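About Wonon

Wonon is a physical rehabilitation and strength practice for people returning to activity after back, hip or knee injury.

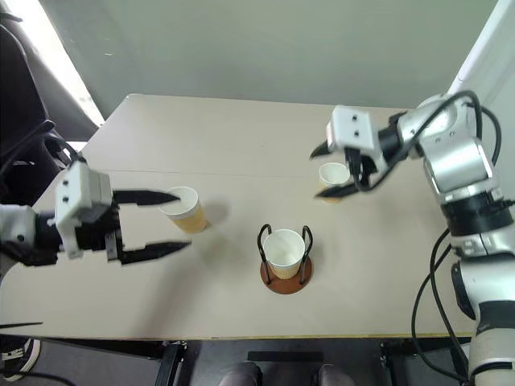

Kirsten Fehr wrote to us in January that she had already finished one course of treatment elsewhere and had been told she was fine, but still could not sit through a work meeting or carry groceries up a flight of stairs. Her question was what we would measure that had not been measured before. Much of this page answers it.

What we do

Our work begins where acute care ends. We do not diagnose fractures, manage surgical wounds or prescribe medication. Clients come to us with a written clearance from a physician or surgeon, and we plan the return to normal load from that point. Most programs cover walking, lifting, stair climbing and sitting tolerance. Programs for runners and rowers add sport-specific work once the basic tests are met.

Assessment

A first assessment takes 40 minutes. It covers joint range, single-leg balance, grip, trunk endurance and a timed sit-to-stand test. Pain is recorded on a written scale before and after each item. The results are entered on one sheet, and the client receives a copy the same day.

The tests are repeated at fixed points in the program. We use the same order, the same chair height and the same rest periods each time, so that two results from the same person can be compared. A change smaller than the normal error of a test is marked as no change.

Programs

Wonon runs 2 programs.

Gumier is the entry program. Sessions last 30 minutes and are held one to one. Load is increased only when the previous load has been completed in consecutive sessions without a rise in next-morning pain.

Kwon is the group program for clients who have met the Gumier exit criteria. Each person follows an individual plan in a shared session. Clients may move back to Gumier at any point after a flare-up, and the fee is adjusted from the date of the move.

Records

Session notes are kept in Justutell, our internal logging system. Clients can read their own entries and add comments on sleep, work and pain between visits. We have completed 1348 assessments under the present test protocol. Assessments made under the earlier protocol are stored separately and are not used for comparison.

Staff and supervision

Delwyn Tuhiwai is responsible for the test protocol and reviews every program change that falls outside the standard progression. New staff are observed during assessments until their scores agree with those of a second tester.

Referrals

Referrals are accepted from physicians, surgeons and physical therapists. Self-referral is possible if the clearance letter is sent before the first visit. Reports to the referring office are sent only with the client's written consent.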